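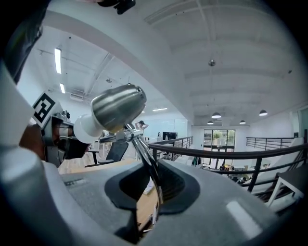

Hand-held gripper, seen from its own camera, in the Granwood office.

Filed under: Work with us > Paid studies

Participants wanted: help us find out if our result is any good

Last spring the Cleditz group reported that a robot arm could learn kitchen and desk chores from people carrying a hand-held gripper, with no robot in the room while they did it. The headline number looked great. Some of us who worked on it don't trust it yet.

Our doubts are simple. Nearly all the recordings came from our own staff, who know how the gripper likes to be held. Most were made in one building. The 700 recordings in the first set were also picked over by hand before training, and the rules for throwing one out were never written down. A method that works for the people who invented it hasn't shown much.

So we are running it again with outsiders, at Granwood and at our smaller site on Ibarra Street. We need 30 adults who have never used the device. Engineers are welcome but get no priority, and anyone who has worked for Batier, which builds our arms, can't take part.

What you would do: pick up the gripper, move everyday objects the way you normally would, and repeat. You get one page of instructions and no coaching. If you drop things, the recording stays in. Sessions last two hours with a break, and you may come for up to 6 of them. Expect it to be dull, and expect a sore wrist if you skip the break.

What you get: hourly pay, bus fare, and a copy of the results whichever way they come out. We have written down beforehand what would count as failure, and you can read that page before you sign anything.

The camera records the room as well as your hands, so other people may show up in the video. Ask us how it is stored. If the answer doesn't satisfy you, don't sign up.

To apply, send a few lines on when you are free and which hand you use. Please don't tell us how much you love robots.

Contact | Privacy | © Cleditz | Back to top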